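# Questions readers ask about the Hindurik books

Thank you so much for writing in! The letters have piled up since the second book came out, and I do try to answer every one, but the same questions keep turning up (good ones, too), so they now have a page of their own. Last tidied Tue 11 March.

**Do I need to read the books in order?**

I'd love it if you did. *The Lamp at Hindurik* comes first, then *Foklow Crossing*. You can start with the second and follow the mystery perfectly well, but you'll know from the opening chapter who survived the flood, and I worked awfully hard to keep you guessing about that.

**Is Hindurik a real town?**

No, though I've had a reader tell me she drove through it. I borrowed the harbor from one place, the hills from another, and the bakery from my own childhood – the cinnamon rolls are exactly as I remember them.

**Is the ghost really a ghost?**

Oh, you do ask this one a lot. I know what I believe, and I've left enough on the page for you to disagree with me. The third book, *The Rotanau Letters*, goes further into it than I ever planned to.

**When is the third book coming?**

July, if all goes well. The manuscript is with my editor now and it has 28 chapters, a few more than the last one, mostly because the lighthouse keeper's sister wouldn't stop talking once I let her in.

**Are they romances or mysteries?**

A bit of both, with something uncanny drifting about the edges. There is kissing, but the door closes. There is a body, but you won't be up all night over it. My mother has read them both and still speaks to me.

**Will there be audiobooks?**

I hope so! Nothing is signed yet. The newsletter will hear first.

**How do I get a signed copy?**

Lunde Books takes the orders for me. I've signed 100 bookplates for the new one, and they'll go to whoever orders first. If you want a name in yours, put it in the notes box at checkout and please spell it out carefully, even if it's an easy one – I've met three kinds of Katherine this year alone.

**How much do you write in a day?**

On a good day, 2000 words. On a bad day I write one paragraph, take it out, put it back, and decide that the house needs cleaning from top to bottom. I get some of my best plot ideas that way, so I've stopped feeling guilty about it. 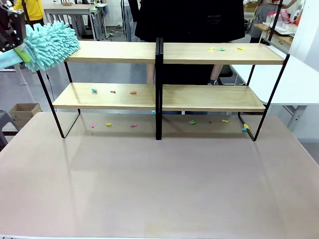
*A turquoise duster on the shelves: chapter trouble.*

**Can our book club invite you?**

Please do. I visit by video most evenings, and there's no charge. Send me a couple of dates and tell me which book you're reading, so I don't spoil the other one by accident (I have done this, and I'm still sorry).

**May I send you my own manuscript?**

I'm afraid I can't read unpublished work, much as I'd like to. I do wish you the very best with it, and I'm always happy to talk about writing in general if you drop me a note through the contact form.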